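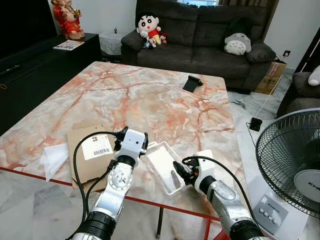

Arms over the marble-pattern coffee table

Limit order on a thinly traded stock only filled in part. What now?
Posted by Amrit Cloutier

I bought into a small company called Stalov through my Jestgate account in January. It trades very few shares. I put in a limit order to add to my position and got only part of what I asked for. The rest sat there all afternoon and was gone the next morning. The price never moved above my limit as far as I could tell, so I expected the whole thing to go through. I was also charged a commission on the small part that filled. If I put the order in again, do I pay a second time? And is there a setting that would stop this from happening?

Saturnino Lorente
Your order was almost certainly a day order. That is the default at most brokers, and whatever is left at the close gets canceled. Look for a field called "time in force" on the order ticket and change it to good-till-canceled if you want it to stay open.

On the price, the last trade you see on the screen doesn't mean there were enough shares for sale at that level. With a stock like this there may be 2 sellers in the book and a wide gap to the next one. Your limit has to meet somebody's ask, and the ask has to have the size you want. Check the bid and ask with their sizes before you enter anything.

Commission depends on the broker. Many charge once per order per day, even if it fills in several pieces. A new order the next day is a new charge, and a good-till-canceled order that fills over several days can be charged for each day too. Read the fee schedule or ask them in writing.

There is a setting called "all or none" that prevents partial fills. I don't use it. Some venues won't take it, and in a thin stock you can wait weeks and get nothing.

Imre Bakos
just use a market order, it fills right away

Lourenço Seixas
Please don't use a market order on something this thin. I did that once with Daruso and paid 15 percent over the last price. Keep the limit, raise it a little if you really want the shares, and stay away from the first 5 minutes after the open – the spreads are at their worst then.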